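Werkstatttagebuch, September, abends

Heute wieder Papier. Der große hellblaue Bogen, zwei Arme, die Tapete links und das Stück mit den roten Kreismustern rechts.

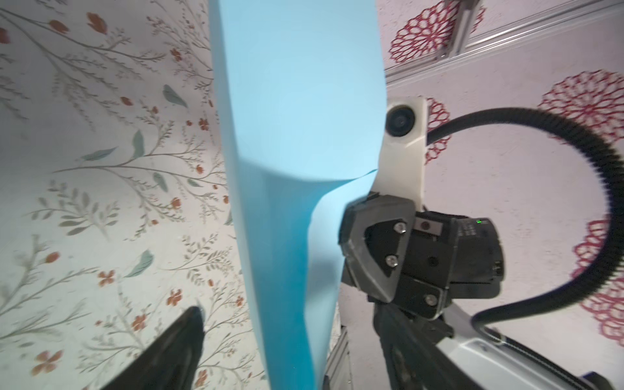

Angefangen habe ich kurz nach acht mit dem Abgleich der beiden Handgelenkkameras. Die linke war gestern Abend noch in Ordnung, heute früh lag sie wieder daneben, nicht viel, aber genug, dass die Fingerspitze in der Überlagerung neben der echten Fingerspitze saß. Also Kalibrierung neu, beide Seiten, und danach das Protokoll von vorgestern weggeworfen, in dem ich die alten Werte noch einmal benutzt hatte. Ärgerlich, aber es waren ohnehin nur Probeläufe.

Zum Stand der Frage, damit ich es in drei Wochen noch verstehe: Wir wollen wissen, ob die Greifstrategie für Papier den Hintergrund mitlernt. Im Frühjahr haben wir alles vor einer einfarbigen Wand aufgenommen, 1653 Übergaben von einem Greifer zum anderen. Das darauf trainierte Modell (intern Purnlow, der Name bleibt jetzt) lief vor derselben Wand sehr ordentlich und vor fast jeder anderen schlecht. Es griff neben die Kante oder blieb stehen, obwohl der Bogen gut zu sehen war. Seitdem hängen gemusterte Flächen im Gestell und wir tauschen sie nach Plan. Das Modell aus diesen Daten heißt Pilter. Mehr Unterschied soll zwischen den beiden nicht sein, gleiche Architektur, gleiche Zahl an Trainingsschritten, gleiche Startwerte.

Blumenmuster ist für uns unangenehm, wegen der kleinen Blätter. Die petrolgrünen Stellen liegen im Farbton nicht weit vom Papier weg, wenn das Papier im Schatten ist. Dort, wo der Bogen sich biegt, wird er etwas dunkler und satter, und oben links brennt er fast aus. Eine einfache Farbschwelle kann man da vergessen. Habe es am Vormittag trotzdem noch einmal versucht, als Vergleichswert für den Bericht, und die Maske zerfiel an der Biegung in zwei Teile. Ein Teil wurde richtig als Papier erkannt, der andere ging im Tapetenmuster unter. Ergebnis abgelegt unter Eze, zusammen mit den anderen klassischen Verfahren.

Dann der eigentliche Versuch. Ablauf wie gehabt: Ein Greifer hält, der andere sucht die freie Kante, fasst nach, der erste lässt los. 20 Durchgänge pro Hintergrundpaar, beide Modelle abwechselnd, damit die Lichtänderung im Raum nicht nur eines von beiden trifft. Gegen Mittag musste ich die Reihe unterbrechen, weil die Sonne herumkam und die Aluschiene oben einen harten Schatten auf die gemusterte Fläche warf. Rollo runter, eine halbe Stunde gewartet, von vorn angefangen. Die abgebrochene Reihe zählt nicht.

Was ich gesehen habe, ohne Auswertung: Pilter ist ruhiger. Der Arm fährt an, korrigiert, schließt. Purnlow macht vor der Tapete diese kleine Suchbewegung nach links und rechts, die wir schon kennen, und kommt oft erst nach dem Zeitlimit zur Ruhe. Bei den roten Kreisen war der Abstand zwischen den Modellen kleiner als erwartet. Rot und Hellblau sind für beide offenbar leicht zu trennen. Das stützt die Vermutung, dass es am Farbton hängt und weniger an der Unruhe des Musters, aber für einen Satz im Bericht reicht es mir noch nicht. Dafür müsste man das Blumenmuster einmal in ganz anderen Farben drucken und dagegenstellen. Auf die Liste.

Zweite Beobachtung, die nicht geplant war: Wenn der Bogen sich stark einrollt, verdeckt er in der Handkamera große Teile des anderen Greifers. Die Kante läuft dann hinter das Gehäuse und man sieht nicht, wo sie endet. Beide Modelle raten in dem Fall. Pilter rät etwas besser, vielleicht weil in den neuen Daten mehr solcher Lagen vorkommen — das müsste ich nachzählen, im alten Satz haben wir das Papier oft straffer gehalten. Wenn das stimmt, haben wir neben dem Hintergrund noch eine zweite Größe verändert und der Vergleich ist nicht sauber. Wird morgen als Erstes geprüft. Notfalls aus dem neuen Satz eine Teilmenge mit ähnlichen Biegungen ziehen und noch einmal trainieren.

Nachmittags kam die Rückmeldung aus Emevitz zu unserem Entwurf. Sie wollen die Verdeckung als eigene Spalte in der Tabelle. Passt zu dem, was ich oben geschrieben habe, macht aber Arbeit, denn dafür muss jemand die Aufnahmen durchgehen und den Anteil der sichtbaren Kante eintragen. Ich habe vorgeschlagen, nur den Augenblick unmittelbar vor dem Zugreifen zu bewerten. Antwort steht aus.

Technisches: Das Wellrohr am zweiten Arm liegt in einem ziemlich weiten Bogen. Solange der Arm so steht, stört es nicht, aber bei der Drehung nach innen ist es heute einmal an der Schiene entlanggeschabt. Schelle weiter nach hinten setzen. Schrauben an der dreieckigen Platte nachgezogen, alle drei, eine hatte etwas Spiel. Danach vorsichtshalber Kalibrierung nur geprüft, nicht neu gemacht, Abweichung war klein.

Papier: Nach einer Weile bekommt der Bogen an den Griffstellen Knicke und verhält sich anders. Ich wechsle jetzt nach jeder Reihe und schreibe die Bogennummer mit ins Protokoll. Hätten wir im Frühjahr auch machen sollen.

Das Nachtraining läuft seit kurz vor sechs auf dem großen Rechner, 3000 Schritte als Probe, um zu sehen, ob die neue Normierung überhaupt durchgeht. Der Verlust fällt, Stand eben, ohne Ausreißer. Den langen Lauf starte ich erst, wenn die Sache mit den Biegungen geklärt ist.

Morgen:
Biegungen in beiden Datensätzen auszählen
Schelle versetzen
Hintergrundpaar 2 mit getauschten Seiten, also Blumen rechts und Kreise links
Druckerei wegen der anderen Farben fragen
Rollo gleich morgens runter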